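# Preparing an Equipment Budget for a Household-Task Humanoid

Departments planning to request a humanoid robot for household-task work should complete the steps below before submitting a purchase form. The procedure was revised in August by Defne Coşkun and Struan Gunn of the Levari equipment office and applies to all requests from the Nimeck and Skalstead sites.

## Step 1: Describe the work first

List the tasks the robot will perform during its first year. Use plain terms: picking up a duster, straightening a cushion, moving a light object from floor to table. For each task, record the heaviest item to be lifted and the lowest height the hands must reach. Floor-level work places the greatest demand on the legs and waist, and not every model on the approved list is rated for it.

Requests that name a model before naming the tasks will be returned.

## Step 2: Separate the robot from its hands

Suppliers often quote the body and the hands together. Ask for separate prices. Hands wear sooner than any other major part, and the budget must carry them on their own line, together with:

- one spare pair of hands
- gloves, in packs, with a reorder quantity
- replacement cables for the wrist and forearm
- any sensor pads, if the tasks call for them

Gloves are inexpensive but are used up quickly. The Skalstead site went through 26 pairs in its first year, against a planned quantity of 3.

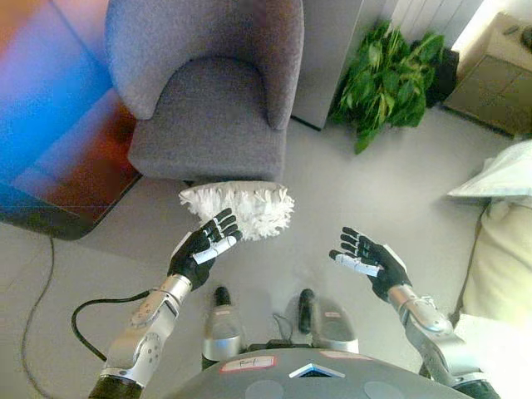 *Floor-level task in a furnished room: both gloved hands raised, with the duster head on the floor in front of the armchair.*

## Step 3: Budget for the room

A furnished test room is a separate cost and should appear under "Space," even when the furniture is already owned. Include seating, storage, floor preparation and cable routing. Measure the clear floor area with all furniture in place, and send the figure to Satish Menon, who will compare it with the supplier's stated working area.

Small props belong under "Consumables." Allow for duplicates of every item the robot will handle, so that a damaged one can be replaced with the same kind.

## Step 4: Request written quotations

Obtain quotations from at least two suppliers. Each must state:

1. the delivery period
2. the warranty period for the body and, separately, for the hands
3. the response time for a service call; 72 hours is the longest accepted
4. the price of operator training, per person

Plan for roughly 200 hours of supervised operation before the robot is used in any scheduled project. Staff time for this period is charged to the requesting department.

## Step 5: Submit the form

Send the completed form and all quotations to Pavithra Kamath. Requests that involve changes to walls, heating or wiring must also be copied to Grigoris Triantafyllou in Facilities. Keep the task list from Step 1 attached to the form, as it will be used again at acceptance testing.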